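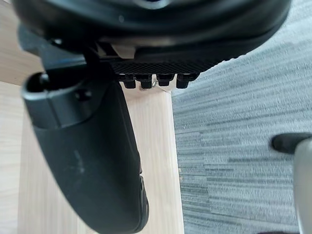
I put off cleaning the black plastic in our house for most of the winter, and by January the vacuum, the coffee maker and the back of the TV had all gone the same fuzzy gray. Black shows everything! My old method was a damp paper towel and a lot of rubbing, and all that did was leave lint in the corners and swirls on the shiny parts. Now I sort plastic by how it's finished before I pick up a cloth. Smooth, slightly glossy curves like the big rounded one in the photo get a microfiber cloth and almost no pressure. The crosshatched stuff underneath gets a soft dry brush, worked along the lines one way and then the other, and for those four stubby little pegs in a row I'd go in between with a cotton swab. Brush first, wipe second. If you wipe first you make paste.

The brushes

You do not need a kit. I have four brushes in an old mug under the sink and that covers the whole house. One is a makeup brush I never liked on my face (too floppy, perfect for keyboards and speaker mesh). One is a 2 inch paintbrush from Condori, the hardware place on our side of Drarnton, with the bristles wrapped in masking tape down to the last inch so it's stiffer. Then a toothbrush, soft, and a bottle brush for the blender and the narrow part of the dish rack. Wash them in dish soap every so often and dry them lying down. I used to stand mine up wet and the glue let go on two of them.

Keep the kitchen brushes and the bathroom brushes apart. I put a dab of red nail polish on the bathroom ones after a mix-up I'm not going to describe.

What I use on what

Glossy plastic: one drop of dish soap in a bowl of warm water, cloth wrung out until it barely feels damp, then a dry cloth right behind it. No glass cleaner. I clouded the front of a perfectly nice radio that way and it has never come back.

Matte plastic: same soapy water, but pat, then dry it straight away. If you buff matte plastic it starts to go shiny in one spot, and you'll see that spot every time you walk past.

Rubbery "soft touch" coatings that have gone sticky: rubbing alcohol on a cloth, a small patch at a time. Test underneath first, please. It took the tackiness off my flashlight and it also took off the printing.

Anything with a cord gets unplugged before you start. Anything with a vent gets dry cleaning only, with the vacuum hose held close in one hand and the brush in the other so the fluff has somewhere to go besides farther in.

Vent covers and grilles

Floor registers are the worst thing in this house. Mine are the old metal kind and I used to attack them in place, on my knees, with a rag over a butter knife. You can still do that! It works okay for a touch-up. But twice a year I lift them all out, knock them together over the trash can outside and soak them in the tub for an hour with a squirt of dish soap and a bit of baking soda. Put a towel down first or you'll scratch the tub. While they're soaking I run the hose down into the ducts as far as it reaches. Last time I got back a hair clip, a quantity of cereal and one domino.

Painted registers shouldn't soak that long. Ten minutes, then rinse, or the paint lifts at the edges.

Kenna Rankin asked me about the range hood filter after I wrote about mine in the fall. Very hot water, more soap than seems reasonable, leave it until you can stand to put your hands in, then scrub gently with the toothbrush. Don't use oven cleaner on aluminum, it goes dull and blotchy. And let the thing dry all the way before it goes back up. I lean mine against the faucet overnight.

Refrigerator seals

Pull the fold of the rubber open with one finger and run a cotton swab down inside it. You'll be horrified, then you'll feel great. Warm water and a splash of white vinegar is plenty. If the seal has gone a bit flat and the door doesn't grab a piece of paper when you shut it on one, try warming that part with a hair dryer on low and easing it back into shape with your fingers. I got 2 more years out of ours doing that.

Vacuum brush rolls

Hair wraps around the ends where you can't see it, so take the roll out if yours comes out. A seam ripper is the best tool for it by miles. Slide it along the groove, cut, and pull the hair off in clumps. Mind the bristles. Wash the filter if the manual says it's washable, and give it a full day to dry even when it feels dry after lunch. I have a spare so I'm not stuck waiting, and I swap them over each time.

Little things from the mailbag

Maureen Hartley keeps a dry paintbrush on the windowsill and does the tracks while the kettle boils. I tried it and I'm now a windowsill brush person.

Elsie Pickering wanted to know about canned air. I've gone off it. It blows the dust onto the next shelf, and if you tip the can you get that cold wet spray. A rubber squeeze bulb (the kind sold for ears) does the same job on small things and lasts forever.

Amber Tapley says a pillowcase over a ceiling fan blade catches everything if you pull it back slowly. True! Use an old one, and turn the fan off at the wall before you climb up.

And for Natalie, who asked twice: yes, you can put stove knobs in the dishwasher if they pull straight off, but I wouldn't if the numbers are printed on. Mine used to go up to 400. Now the dial jumps from 300 to a smudge and I bake by instinct. Hand wash them in the sink, dry inside the little hole with a twist of paper towel, and push them back on once the stems are clean too.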